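Wandau Snack Counter: Two-Arm Tray Loading Episodes

Data card, version 2
Maintained by the Tritach manipulation group

Summary

Wandau Snack Counter is a set of 3652 teleoperated episodes of a two-arm robot working at a mock snack counter. In most episodes the robot takes food items from their places on the table and puts them on a serving tray. The set was collected to test one training method, which we call late relabeling, and it is released with the labels used in that test.

The data can be used for imitation learning, grasp timing studies and language-conditioned policies. It was not built for food recognition. Product labels are often turned away from the camera, and we did not annotate brands.

What is in an episode

Each episode folder holds:

video_fixed.mp4, from the fixed workspace camera
video_left.mp4 and video_right.mp4, from the wrist cameras
joints.npz, with joint positions and gripper opening for both arms
task.txt, with the instruction given to the operator
segments.json, with start and end times for each labeled segment

Video and joint readings are both stored at 30 samples per second and share one clock. Left and right always mean the robot's own left and right. In the fixed camera view the left arm is therefore on the right side of the picture. Several early users got this wrong, so please check it before you train.

Instructions

There are 23 instruction templates. Some name one item and one target ("put the sandwich on the tray"). Others name two items and leave the order open. The wording was written by the collection team and was not changed after recording. Spelling mistakes in task.txt are original.

Layout

The counter stays mostly the same from episode to episode. Stands, racks and baskets were moved by small amounts between sessions. The operator could use either arm, and the choice was not scripted. The file arm_use.csv gives the arm that made each first grasp.

Late relabeling

The usual way to label a pick and place episode is to mark the grasp when the gripper closes and the placement when it opens. With soft items this works badly. A sandwich gives way under the fingers, so the gripper opening keeps changing after contact, and a simple threshold fires too early.

In late relabeling, the first pass marks only the lift and the release. A second pass then walks backward from the lift and sets the grasp label at the first sample where the opening has settled. The walk is limited to 100 samples. If no settled point is found, the segment is marked "unsure" and left out of training by default.

We trained the same policy on threshold labels and on late labels, with the same seed and the same episodes. The policy trained on late labels dropped soft items less often. On rigid items, such as bottles, we saw no clear difference. Both sets of labels are included so that others can repeat the comparison.

The code is in the Pramanik toolkit, under relabel/late.py. To rebuild the labels, run:

python relabel/late.py --root data/wandau --max-back 100

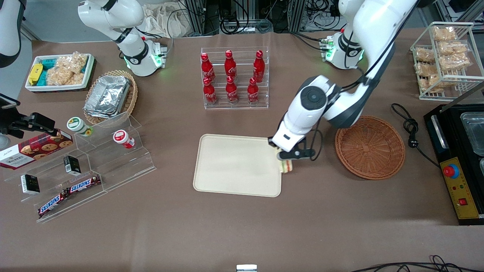
Figure 1. Fixed camera view. The left gripper holds a sandwich just past the right rim of the empty beige tray.

Known problems

The upper links of both arms leave the fixed camera view in many episodes. Use joints.npz if you need the full arm pose.

Clear packaging and clear acrylic stands give poor depth estimates. We tried two depth models and shipped neither output.

Episodes recorded in June have a small color shift in the right wrist camera. They are listed in june_color.txt.

The "unsure" segments are not evenly spread. Sandwiches and bagged snacks make up most of them, so leaving these segments out changes the item balance.

Splits

Train, validation and test splits are made by session, so no session appears in two splits. Please report results on the test split with default settings, and say which label set you used.

Storage and changes

The data is hosted on the Zinmont server as a set of tar files with checksums. Version 2 fixes clock drift in the left wrist video and adds arm_use.csv. Version 1 labels do not line up with version 2 video and should not be mixed with it.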